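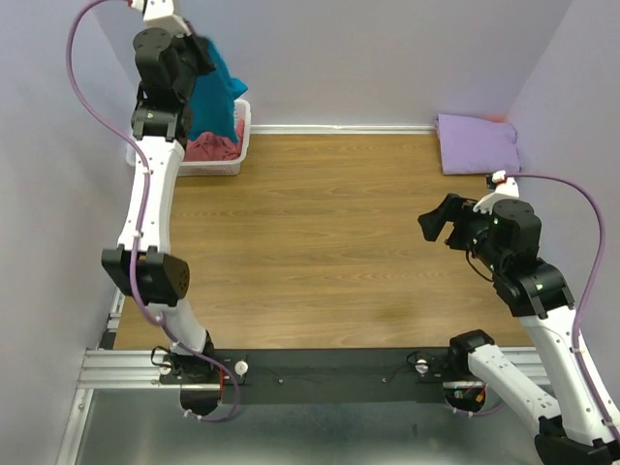

Keditz 4x4 pre-trip inspection, with comments

Search this site Enter keywords Go

Vehicle: Keditz wagon, long wheelbase
Odometer since last service: 207 miles
Checked by: Theophilus Wumbei
Comments by: Senyo Atinga
Sunday, August 11, 2019

1. Engine oil level and color. OK.
Comment: Level at the upper mark. Leave it there.

2. Coolant. Low.
Comment: Topped up. Look again after the first long climb. Upper hose clamp is the old spring type and should be swapped.

3. Tires, 255 width, all four plus spare. Pass.
Comment: Spare was at 13 psi. Now matches the others. Left rear has a cut in the outer tread block, not into the cord.

4. Wheel nuts. Pass.
Comment: Set to 90 lb-ft. Recheck after the first day on dirt.

5. Front brake pads and lines. Pass.

6. Rear brakes. FAIL.
Comment: Wheel cylinder weeping on the right side. Do not drive until replaced. Yang has the part on order.

7. Transfer case, high and low. Pass.
Comment: Stiff going into low. Linkage greased.

8. Lights, horn, wipers. Pass except license plate bulb.

9. Recovery points and tow strap. Pass.
Comment: Strap label is unreadable. Replace it this season.

Result: hold for item 6.

Related
Ristovance roof rack fitting notes
Cleltska winch: first month
Choosing a spare tire carrier
August trail day sign-up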